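The Miltstead Table Guide: Talking Together About Prejudice

Print this page
E-mail this page

When Beverley Cropper and Zanele Molefe first ran off copies of this guide, they had in mind a dozen neighbors who wanted to talk about antisemitism and racism and had no idea how to begin. That was five printings ago, and over 3000 copies have gone out to congregations, libraries, union halls and a good many kitchens.

The new edition, revised December 2022, is spiral bound so that it lies flat, with 43 discussion cards tucked into a pocket at the back. We've kept the large type that so many of you wrote to thank us for. 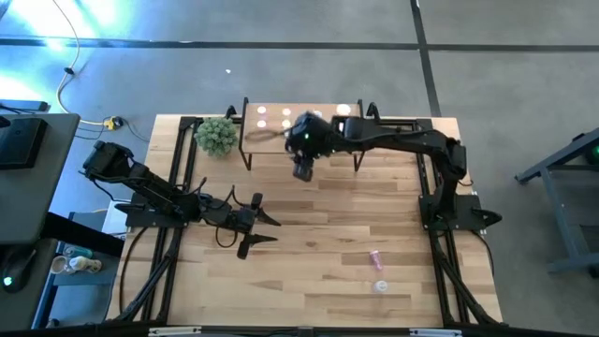 Each card opens with a short true story, followed by a question or two that people can take wherever they need to. Some groups get through a whole stack in an evening, and others (bless them) spend two hours on one. Evaristo Gallegos has rewritten the chapter on what to do when a remark is made at work and everybody looks at their shoes, and I think it's the best thing in the book.

There is also a longer section on rumors and old slanders that travel online, with plain advice for parents and teachers.

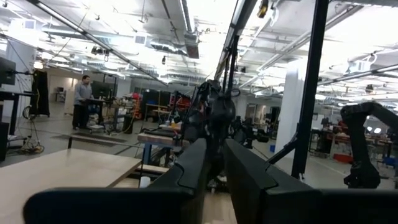
At a standing desk.

Orders of ten or more ship together in one box, and leader's notes come free with any order. If your group has no budget for books, please write to Joana Bragança at the Miltstead office anyway, and she will see what can be done.

Print this page
E-mail this page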